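Borkgate opens up its cloth-folding planner to outside developers

Wed 26 June

Borkgate is releasing Clitis 13, the newest version of its planning software for robots that handle cloth, and for the first time the whole planner can be read, changed and built on by anyone who wants to.

Clitis takes in what a robot's cameras can see of a garment, works out how the fabric is lying, and picks the next place to grip. It does this over and over while the arms are moving, so if a sleeve slips or a hem curls under, the plan changes along with it. Earlier versions worked out a full fold at the start and then tried to stick to it, which was fine for a tea towel and pretty hopeless for anything with legs!

The biggest change in this release is the way the software learns where two hands should go. Folding small clothes is a two-handed job from start to finish. One hand keeps the body of the garment still while the other brings a sleeve across, and the timing between them matters as much as the grip points do. Clitis 13 learns that timing from people, who do the folding themselves with a hand-held gripper in each hand. The recordings go into Jacquet, our labelling tool, where each one is split into short steps such as "hold", "pinch", "lift" and "lay down".

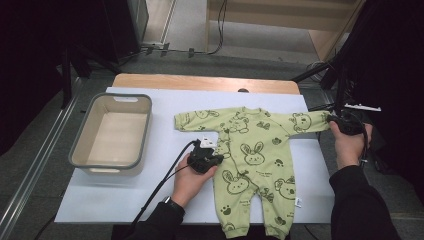

Jacquet used to need someone to mark every one of those steps by hand. It now suggests the cuts itself and leaves a person to check them, and our team has gone from dreading labelling days to getting through a morning's recordings before lunch. The suggestions are best on slow, clear movements. They are weaker where both grippers move together, and the tool puts an orange bar over those parts of the timeline so they get a proper look.

We have trained the new planner on 110 kinds of garment, and baby clothes have had more attention than anything else. They are a lovely test. A romper has sleeves, legs and a neckline all packed into a small space, the fabric stretches, and a busy print can easily fool a vision system into seeing a crease where there is only a drawn line. Clitis 13 handles printed fabric with a new outline step that looks for the edge of the garment first and leaves the pattern until later. We are thrilled with how much steadier its guesses have become.

Alongside the planner and the labelling tool, we are releasing 40 ready-made folding plans. Each one is a plain text file that can be opened and edited without any special program. A developer can change the order of the folds, set how hard the grippers close, or tell the robot to stop and ask for help if it is not sure which side of a garment is facing up. The plans can be tried out in Rivard, our simulator, before any real arms are switched on.

Rivard has had a good tidy-up as well. Cloth in the simulator now drags and bunches against the table in a much more lifelike way, and a run can be paused, wound back and started again from any step. It will also play a recorded demonstration side by side with the planner's own attempt, a feature we built for ourselves and now use every day.

There is still plenty to do. Clitis 13 does not yet cope with garments that arrive inside out, and it can lose track of very dark fabric on a dark table. Poppers and zips are left alone for the time being. All of these are on the public list of open jobs, and we would be delighted to have help with any of them, large or small.

Clitis 13, Jacquet and the folding plans can be downloaded from the Borkgate website from today, together with a step-by-step guide for setting up a first two-armed folding run. Rivard is included in the same download. The next version is planned for November and will add the first plans for turning a garment over.

Notes to editors

Borkgate makes planning and simulation software for robots that work with soft materials. Interview requests and questions about the release can be sent through the press page of the Borkgate website.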